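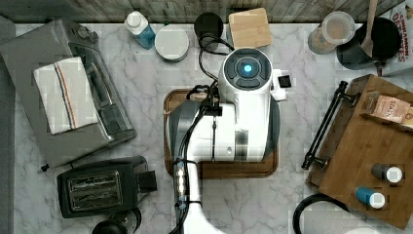

Eltton Kitchen Group - Tips for the People Who Record

Keeping the counter good for recording

We teach the arm by guiding it through small kitchen jobs, and every run is saved as one example. After a season of this work I collected the tips which helped us most. Please add yours to the paper on the door.

Put the tray first. All other things find their place from the tray. Gianni Fontana marks the corners with small pieces of masking tape, then takes the tape away before the first run.

Leave the background full. Jars, a pan, the cereal, the towel on the toaster oven can all stay. A learning system that saw only a bare counter will be confused in a normal kitchen. But between two runs of the same set, do not tidy them.

Look at the cable before you start. It should have enough slack for the full reach of the arm and should not pull on the tray. When it slides over the place where you want to put an object, stop and lay it again.

Wipe marble with a soft cloth and a little dish soap. Vinegar leaves dull spots on real stone, and these spots show in every recording after. Let the counter dry fully - a wet shine changes how the camera sees the edges.

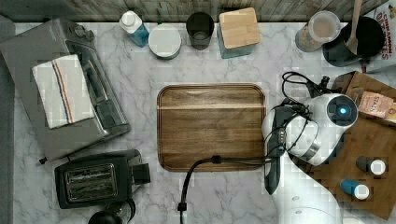
The gripper beside the tray, cutting board behind.

Move slowly near the counter. The finger should come down from above and stop before it touches. If you scrape the surface, mark the run as bad and do it again. We do not repair bad runs afterwards.

Change one thing at a time. We make 20 runs with the same start, then move the object by the width of a hand and make 20 more. Dolores Delacroix prefers sets of 10, and for difficult objects I think she is right.

Write the label right after the run, in simple words: "block to tray, left side". After four runs you will not remember which one was which.

Oil the wooden pieces on the last day of the week, never in the morning before recording. Fresh oil makes the wood slippery and darker.

Questions about labels go to Nkrumah Quartey. For new cable clips, ask Ruaridh Munro.

Last changed 6/17/18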